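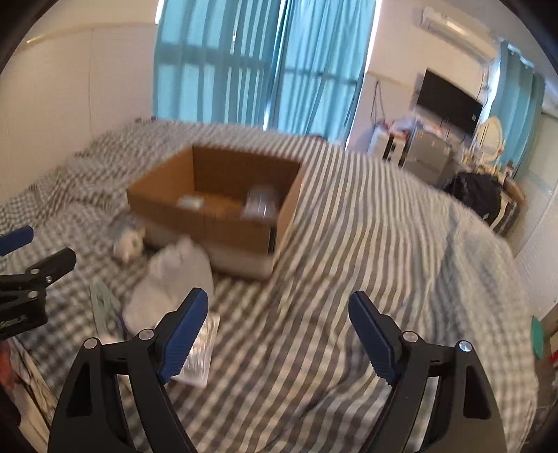 Retiring the 13 shirt - yes, fine, I'm for it, always was, but not at the Grelten game. Half of us will be stuck on the ring road till the second quarter and the ones who do make tip-off will be in the queue for a hot dog. Do it at the last home game when people stay in their seats. I've started putting stuff by for the display, open cardboard box on the spare bed, stripy bedding and all, so if you have old programmes or ticket stubs from the Kárason years bring them round and they go in there. Names on the back in pencil please, I can't be guessing whose is whose in May.

Quick answers to the rest, am typing this before work.

> From: Jytte Gunnlaugsson
> To: Prunham Hoops supporters list
>
> Has anyone asked the club what they mean by "retire"? Last I heard
> the juniors would still be allowed to wear 13, which seems odd if
> there's a banner of it over their heads. Also who is paying. I saw
> 300 pounds mentioned for the banner and I don't think that should
> come out of the away travel money without a vote.
>
> And please can we not have Prellico's logo on it. They can have the
> warm-up tops, they can have the scoreboard, they can't have this.
>
> Jytte

Juniors - rang the office Monday. They say senior team only. So an under-14 can pick 13 and then has to give it up if they're any good, bit harsh. I'd rather it was the whole club or else leave it. They said put it in writing so I will unless Jytte wants to, she writes a better letter than me.

Money - the 300 is for the big one with both sides printed. Single sided is less but you'd only see it from the home end, and the away end is where the doors are so eveyone walks in under a blank sheet. I agree on the vote. Travel money is for travel. There are 146 of us on this list, if people put in 2 quid each we're nearly there and don't have to touch it. Not chasing anybody, it's just a thought.

Logo - with you all the way. The club haven't said it's going on, they haven't said it isn't either. Kárason never played in a Prellico shirt, it was plain green then with the collar that came off in the wash.

Does he know about any of this?? Somebody must still have a number for him. Would look pretty daft unrolling the thing and him finding out off the website. If he can't come, a few lines to read out would do, and please not over that PA, get someone with a voice.

Coach to Grelten - same place same time, 5.15 sharp, he won't wait after what happened last season. Seats left at the back - shout if you want one.

Will send the draft letter tonigth if I get chance. Reply to the list not just me.

Lists > Prunham Hoops > Supporters > Retiring 13

Previous Next Thread Date Author

Print this message
E-mail this message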